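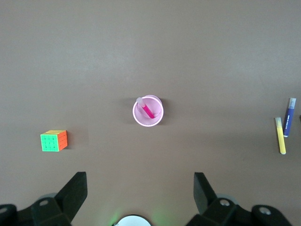 Section 4: Setting out the desktop and standing the marker cup

Read this before you put anything on your Elside desk. The leaflet in the carton claims the surface is "ready for anything". We have our doubts, and the steps below are what we suggest in its place.

Before you start

The matte finish hides glare well. It does not hide marker ink nearly as well as the sales sheet says. Test any cleaner on the underside first, including the ones labelled safe for all surfaces.

1. Wipe the top with a damp cloth and let it dry. Skip the polish. It leaves shiny patches on a matte top, and they are hard to get out.

2. Choose a spot for the cup near the middle of the desk. Most organiser guides say to push it into a back corner. Try that if you like, but in our experience people stop reaching for it after a few days and the markers end up all over the place.

3. Stand one marker in the cup and let go. In a wide cup a single marker will lean or lie across at an angle, as the pink one does in the picture at the start of this section. It makes no difference to the marker, provided the cap is on.

4. Push each cap until it clicks. "Won't dry out" on the packet usually assumes a cap that has been closed properly.

5. Put the remaining markers in one at a time. Stop when you have to force one in. The Cuesta insert is sold as holding up to 18, which may be true of very thin pens.

CAUTION: Do not leave uncapped markers lying on the bare surface. Ink that has sat overnight may leave a faint stain whatever you clean it with.

6. Keep puzzles and other fidget things well clear of the cup. A 4x4 cube takes two hands and a bit of elbow room, and a cup within elbow range will get knocked over sooner or later. Leave a good stretch of bare desk in between.

7. Check for wobble. Press on each front corner in turn. If the desk rocks, go back to Section 3 and adjust the feet. Folded cardboard is not a fix.

Note on colour: Pale cups show ink marks on the rim and floor sooner than dark ones. If that bothers you, rinse the cup when you change the markers over.

Note on wear: The Stukeswood coating is rated for 1,000 wipes. We have not counted and we doubt you will either. Treat the figure as a rough guide and go easy with the scrubbing.

If a stain will not lift, do not sand it. Sanding goes through the coating and voids the cover described in Section 9.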